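Was mein Chef nach einem halben Jahr noch wusste

Mein letztes Jahresgespräch bei Justero dauerte 50 Minuten, und 40 davon ging es um einen Vorfall aus der Woche davor. Eine verpatzte Präsentation in Stumau, na gut, die war wirklich mies! Aber was war mit dem ganzen Frühjahr? Weg. Kenneth Dalgleish, mein damaliger Chef (ein netter Kerl, wirklich), blätterte in seinem Block, fand nichts und gab mir eine Drei.

Seit Oktober machen wir das im Team anders, und ich bin ganz begeistert. Zuzana Holub aus der Personalabteilung hat die Monatsgespräche eingeführt: zwanzig Minuten, keine Noten, und die Themen bringe ich selbst mit. Beim ersten Mal saß ich da wie ein Schulkind und hatte einen einzigen Punkt auf dem Zettel – den Urlaubsplan. Inzwischen schreibe ich mir freitags zwei, drei Sätze auf, auch Kleinkram.

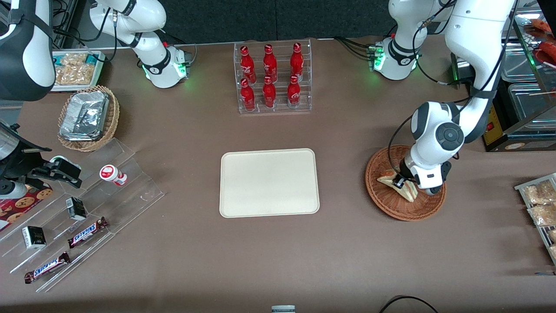 Lachlan Laing aus dem Vertrieb findet das alles übertrieben. Er hat 6 Leute im Team und rechnet mir beim Kaffee gern vor, was ihn das an Zeit kostet. Neulich gab er aber zu, dass er zum ersten Mal vorher wusste, dass jemand wechseln will, und noch etwas tun konnte. Die Kollegin ist geblieben, mit anderen Aufgaben und einem freien Mittwoch. Mein nächster Termin ist übermorgen, und auf dem Zettel steht diesmal das Wort Gehalt.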